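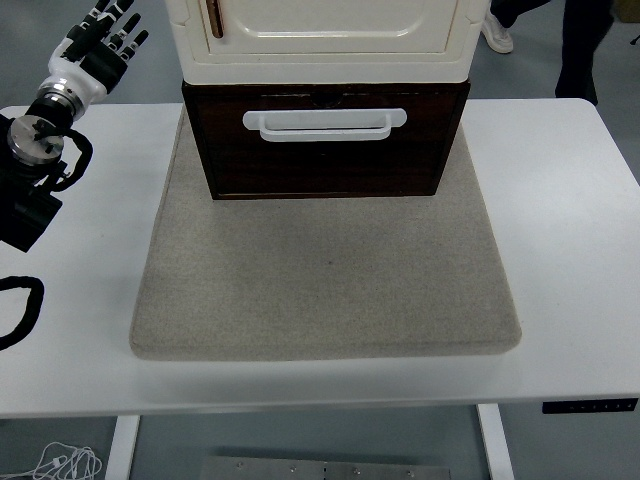 3.2 Fabric preparation and patch layout

All garments in the study were cut from end-of-roll cotton supplied by Clasero, a mid-size maker of casual womenswear. Three cloths were used: a plain-weave poplin, a brushed twill and a lightweight corduroy. The cloths differ in weight and in how much they shrink on first wash, and this difference is the usual cause of puckering in patchwork skirts and pinafores. Lengths were washed once at 40 degrees, tumble dried, pressed and left flat overnight before cutting. One roll of corduroy was rejected after washing because the pile had crushed along the fold.

Patches were cut as squares with a side of 12 cm, including a seam allowance of 1 cm on each edge. Two layouts were compared. In the block layout, patches of the same cloth were grouped in vertical runs so that most seams joined like to like. In the mixed layout, no patch shared a full edge with a patch of the same cloth. The mixed layout is the one buyers tend to prefer, and it is also the one that returns departments complain about.

Grain direction was held parallel to the center front for every patch in both layouts. Earlier work by Vashisht and Louro let the grain turn by 90 degrees on alternate patches, which made it hard to separate the effect of layout from the effect of grain. We did not repeat that condition.

3.3 Seam construction

Seams were sewn on a lockstitch machine at a stitch length of 2.5 mm and finished with a three-thread overlock. Seam allowances were pressed to one side, toward the heavier cloth where two cloths met. Pressing open was tried in July on a small set of skirt panels and dropped, as the corduroy would not lie flat and the ridge showed on the right side after washing.

Thread was a core-spun polyester from Wireck in a single shade. Tension was set on scrap before each change of cloth and then left alone for the full run. Operators were asked not to ease the patches by hand - a common habit on mixed-weight work, and one that hides a mismatch until the first wash.

3.4 Wear and wash cycle

Nine pinafores were made in each layout, in one size. Each was washed and dried nine times under the conditions given in Section 3.2, without pressing between cycles. Panels cut from the same cloths were rubbed to 3000 cycles on an abrasion tester and inspected every 500 cycles for broken yarns at the seam edge. The inspection was carried out by the same person throughout.

Seam pucker was graded against standard photographs under a fixed lamp. Hem drop was measured at the side seams and at the center back with the garment on a dress form, after it had hung for one hour.

Figure 3. Mean pucker grade by wash cycle, block layout (solid line) and mixed layout (dashed line). Bars show one standard deviation.

As Figure 3 shows, the two layouts were graded alike until the third wash. From the fourth wash the mixed layout fell behind, and the gap was widest where corduroy met poplin at the hip. Twill-to-poplin seams behaved much like plain poplin seams in both layouts. Hem drop followed the same order but with more scatter - two block-layout garments dropped further at the center back than any in the mixed group. Both had been cut from the last meters of the twill roll, and the effect of position on the roll is taken up in Section 4.1.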